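20 August 2021

Moving post, quick one. Boxes everywhere, van from Mamov comes at the end of the month and I still haven't packed the kitchen.

Rent here went up again in May so that was that. New place is in Cullow, 82 less a month. Smaller. No balcony. Fine.

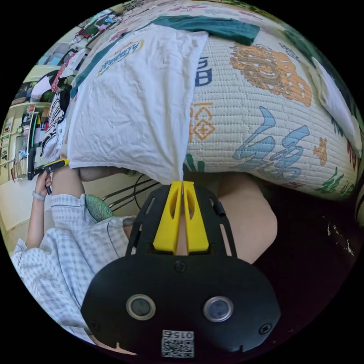 Internet is the big headache. Iltus says 7 working days, then the next person says no, longer. Called twice. Still waiting for teh email.
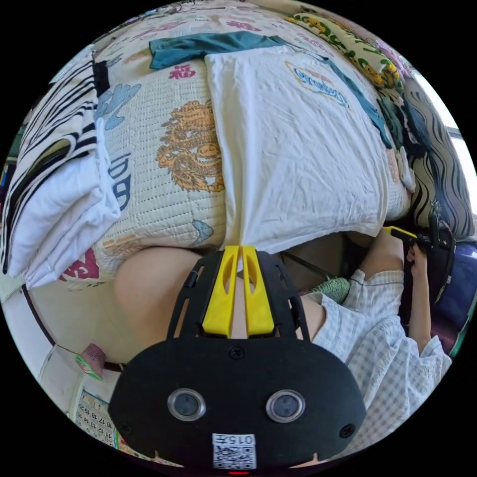 Other thing, the deposit. Pathak (the letting people) want 1,259 up front before they hand over keys, and my old one won't come back untill after I'm out. So that's savings gone for a bit. Noodles for dinner. 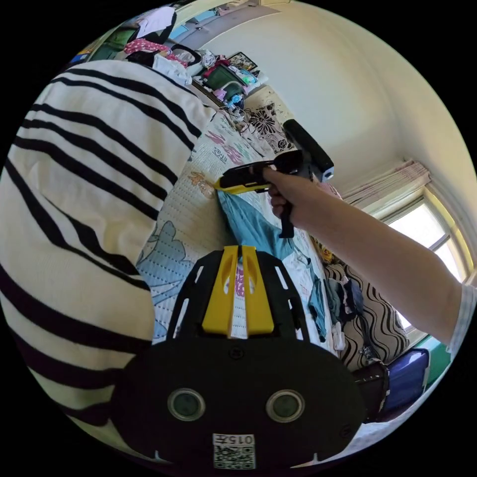 A hand holding a black and yellow gripper.

Also selling the bookcase and the bike if anyone local wants them. Bike needs a back tire. Message me, cheap. 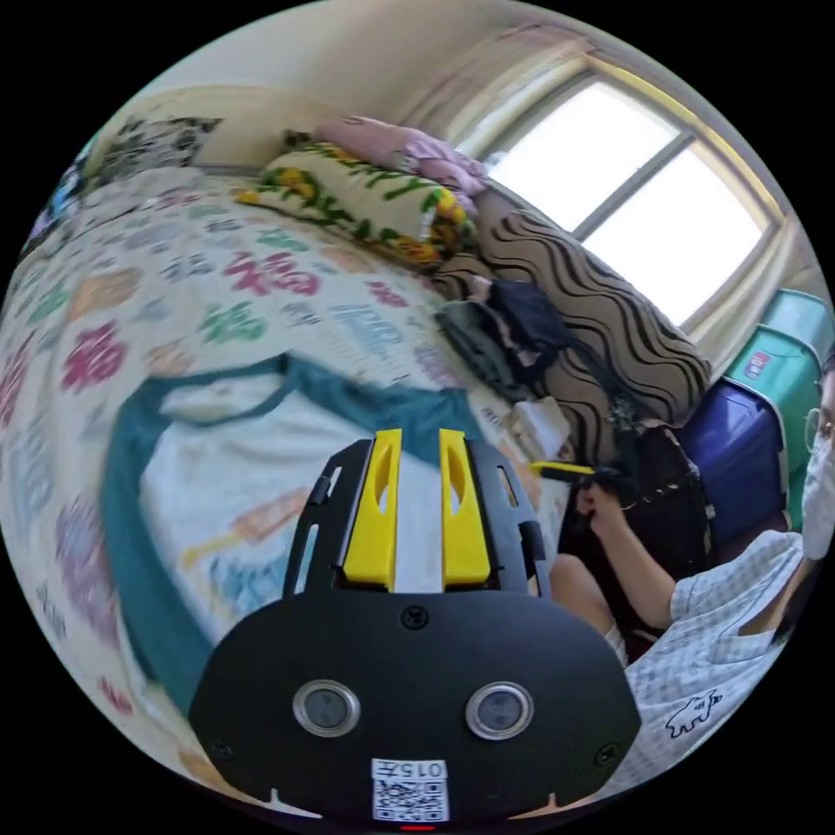

Box tally later. Need tape. The good tape, the stuff from last time peeled right off. Ok going to the store before it closes, more when I have wifi.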